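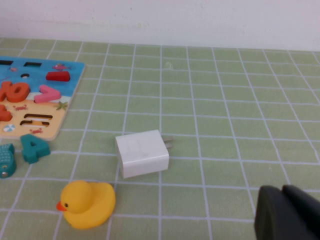
Die Null gehört auf kein Lernbrett für Dreijährige, hieß es in einer der Zuschriften an die Redaktion, sie verwirre beim Abzählen nur. Als Einwand ist das verbreitet, als Kaufkriterium taugt es wenig. Entscheidend für den Gebrauch eines Zahlenbretts sind Passung, Kantenbearbeitung und die Frage, ob sich verlorene Teile nachbestellen lassen.

Der Fachhandel führt die Bretter meist als Kombination aus Zahlenreihe, Formenreihe und Rechenzeichen. Die Preise streuen stark, die Ausstattung weniger.
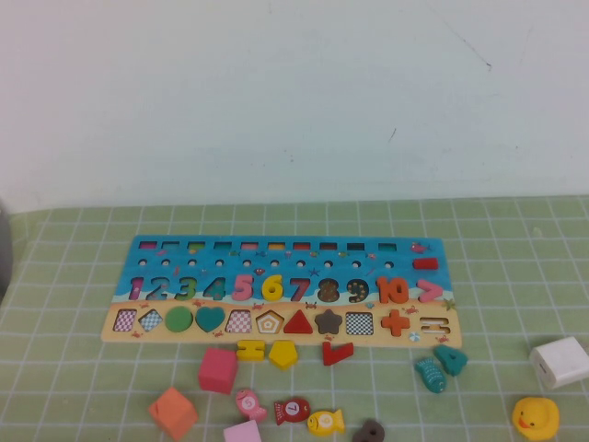
Text: Redaktion Spielmittel
Warenkunde, Grevelau

Das Brett mit Meeresmotiv ordnet die Zahlen von 1 bis 10 in einer Reihe an, darunter liegen die Formen: Kreis, Herz, Stern, Fünfeck und weitere. Für das Gleichheitszeichen ist eine eigene Vertiefung vorgesehen. Die Trennung in einen blauen und einen sandfarbenen Streifen erleichtert das Sortieren, da Zahl und Form jeweils ihre Zone haben.

Beim Spiel zwischen Teil und Vertiefung arbeiten die Hersteller unterschiedlich. Flirton gibt für seine Einlegebretter 2 mm an, Saber etwas weniger. Ein enger Sitz hält die Teile beim Tragen, verlangt aber einen genaueren Griff. Bei gequollenem Holz klemmt er zuerst.

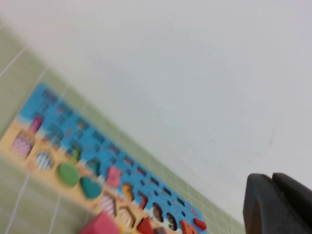
Für Gruppenräume empfiehlt sich deshalb die weitere Passung. Gelagert wird flach, bei gleichmäßiger Luftfeuchte und nicht über dem Heizkörper. Gereinigt wird mit einem nebelfeuchten Tuch, anschließend trocknen Brett und Teile getrennt. Wostis liefert Einzelteile bis zu einer Bestellmenge von 100 Stück ab Lager, größere Posten erst wieder im August.

Schaumstoff ist die leichtere Alternative. Ziffern und Blöcke aus diesem Material fallen leise und lassen sich auch mit ungeübter Hand fassen. Die Schwachstelle ist die Reißfestigkeit: Kerben wachsen unter wiederholtem Druck weiter, vor allem an Kanten. Kleben lohnt selten, die Klebefuge wird hart und bricht daneben erneut.

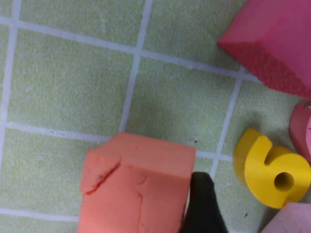
Schaumstoffblock mit Riss, rechts daneben die gelbe 6.

Eingerissene Teile sind auszusortieren, sobald sich Stücke ablösen lassen. Für einen gemischten Satz aus Holz und Schaumstoff sind im Handel etwa 278 Euro anzusetzen, Aufbewahrung nicht eingerechnet.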